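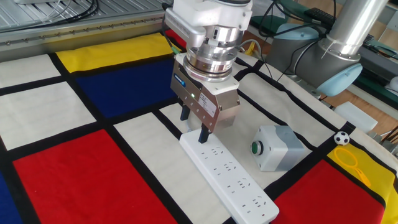 The Habit of Finishing

When did you last finish something completely? I mean a letter that was sent, a shelf that was painted on both sides, a course where you watched also the last lesson. Most of us are good at beginnings. We buy the notebook and write in it for nine days.

Callum Mowat has thought about this question for most of his working life. He runs evening workshops in Gullgate for adults who feel stuck, and he asks each new group to bring one unfinished thing. People bring knitting, tax papers, half of a novel. One man brought a language dictionary with 1,084 pages, and a bookmark on page 66.

"He was ashamed of the bookmark," Mowat told me. "I told him he had learned 66 pages of words. Now we must decide if he wants the rest."

This decision is the heart of his method. Before you work on an old project, you have to choose it again, as the person you are today. If you do not want it anymore, you write down that it is closed, and you stop carrying it. Many people cry at this point, he says, and then they sleep very well.

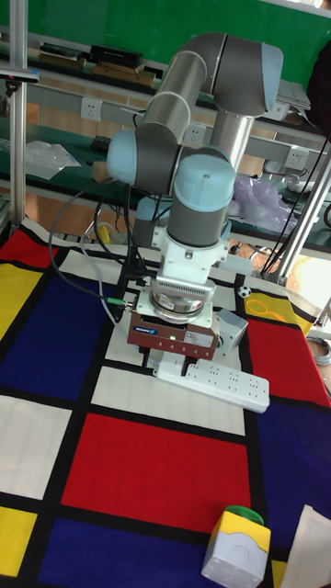
For the projects that stay, Mowat asks for a small daily portion, always at the same hour. He does not believe in the heroic weekend. Think of an arm with its joints, one at the top, one in the middle, one just above the hand. Motivation is like the joint at the top – it is far away from the place where the work is done. He prefers that we take care of the last one, near the hand: where the pen is, what page is open, what the first sentence will be tomorrow.

Archie Geddes, a retired bookkeeper, came to the workshop with a family history he had left for years. His portion was two paragraphs each morning before breakfast. By November he had around 1,000 words about his grandmother, and he had thrown away the chapter on the war, which he never wanted to write.

He still goes on Thursday evenings. Last time I visited, he was reading the part about the grandmother's shop to the group, and he stopped to correct a date with his pencil.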